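Teaching by Hand: How One Shop Collects Laundry Examples

January 25, 2020

The data room at Rosero is at the end of a hallway, past the machine shop. The company is working on a system that handles household laundry, and for now most of that work is done by people. They hold a gripper in each hand and move clothes around on a table while the grippers and cameras record.

I spent a morning there with the engineer who runs collection. She asked that the piece leave out names, hers included, and stick to how the work is done. Before this she spent eight years testing packaging equipment, and she talks about shirts in the way I imagine she used to talk about cartons.

"A carton has six faces and you know where they are," she said. "With a shirt you pick it up, and it's a different object. So we stopped trying to write down rules for it. We collect people doing it, and the model learns from that."

The room's project is called Hurnel. It began in July with a single table and has grown to three, all set up the same way. Each collector works through a set of tasks: pull a garment out of a pile, spread it, square it up, fold it, put it in the basket. One pass through one task is an episode. At the time of my visit the Hurnel set held 1,872 episodes that had passed review.

I asked why the company doesn't drive a robot by remote control, as many labs do.

"We did that first," she said. "It was slow. A person steering an arm from across the room takes four times as long to do anything, and they get tired and start doing strange things to save effort. If you put the gripper in their hand, they can feel the cloth. They feel it start to slip. They move at close to normal speed, and that's what we want the model to see."

The jaws on the hand tools have the same shape as the jaws on the company's robot, so what works for one should be reachable for the other. A linkage opens and closes them. She said the linkage has been redrawn several times, mostly to take play out of the pivots.

"If there's slop in the pivot, the recording says the jaws are closed and they're open by a millimeter or two. For a towel that doesn't matter. For a single layer of knit it's the whole thing."

Knits come up often in conversation here. The hardest part of the work, she told me, is getting the tips to take one layer of cloth and leave the layer under it alone. Small garments are worse than large ones, because the folds are close together and there are snaps and collars to catch on.

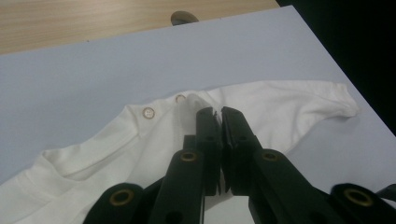
Who does the collecting

The collectors are paid by the hour. The engineer was firm on this point. The group tried paying by the episode for a short time, using an outside contractor called Zanell, and she wasn't happy with what came back.

"People went fast, which I understand. But they also picked the easy starts. They'd drop the shirt so it landed nearly flat, then fold it. We got a lot of beautiful folding and hardly any untangling."

Now the start of each episode is set by a card. The card tells the collector how to prepare the garment: balled up, inside out, one sleeve tucked in, dropped from shoulder height. The cards are shuffled each session. Collectors are told to leave the start alone once it has been set, even if it looks hopeless.

A new collector trains for two days. The first day is mostly learning to hold the tools level and to keep both of them in sight. On the second day they do real tasks, and those episodes are thrown out.

"The first 32 episodes from anybody are practice," she said. "We tell them that up front. Some people are good by number ten and it hurts a little to toss those, but we'd have an argument over every one otherwise."

One of the collectors, who had worked at a dry cleaner before coming to Rosero, told me the training was harder for her than for people with no experience. "I wanted to use my fingers," she said. "I'd flatten a seam with my thumb without thinking. You can't do that here. If your hand touches the cloth, you start over."

She also said the grippers get heavy toward the end of a session. Sessions run 40 minutes, followed by a break. They used to run an hour, and reviewers found that the last part of the hour was sloppy enough to be rejected more often than not.

What gets kept

Review is done in a program the company calls Carhuamaca. It plays the camera views side by side, with the jaw opening drawn as a line along the bottom. A reviewer watches at double speed and marks each episode as keep, trim or drop.

The reasons for dropping one are mostly dull. A camera lost track of its position. A cable snagged. The collector reached across and covered the view. The engineer said failed attempts are not a reason to drop, provided the collector recovers.

"I like it when they miss," she said. "They go for the hem, they come up with nothing, they go back and get it. The robot is going to miss all the time. If it has only ever seen people get it on the first try, it doesn't know what to do next."

She watches for two-handed work in particular. A common move is to hold one end of a shirt and draw it out to the side while the other tool waits, then comes in once there's an edge to take. 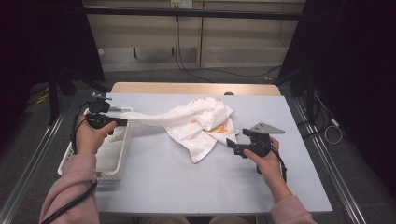
Timing between the hands is something the early model got badly wrong. It would close both grippers at once and pull, and the shirt would end up as a rope. The engineer put this down to the first batch of data, in which collectors had been asked to work quickly. When they slowed down and let one hand wait, the model began to wait too, though she would not say it has the habit reliably.

I asked how well the robot folds today. She was careful with her answer.

"Towels, good. T-shirts, it depends how they start. Give it one that's lying face up with the sleeves out and it'll do a fold you'd put in a drawer. Give it one in a ball and it may work on it for several minutes and then stop. Baby clothes, we've barely begun. I wouldn't show you that yet."

More tables or more shirts

There is some disagreement in the group about what to do next. Part of the team would like to add tables and keep going with the same clothes, on the view that the model still hasn't seen enough. The engineer would like to change the clothes and the room.

"Everything we have is from tables like these, with these lights," she said. "It's a good table, but I don't think anyone folds laundry on it at home. I'd take the tools to people's houses. Beds, couches, the top of a dryer. We'd lose some tracking and the data would be uglier, and I think it would be worth more."

A small trial of that kind is planned for this spring. The tools will travel in a hard case with a laptop, and collectors will use whatever laundry is in the house. She expects to drop a much larger share of those episodes in review and has asked for extra reviewer hours to cover it.

Meanwhile the card deck is being rewritten. The collectors asked for it. Several of the cards describe starts that are difficult to tell apart once the shirt is on the table, and two people following the same card were producing different piles. The new cards have drawings on them.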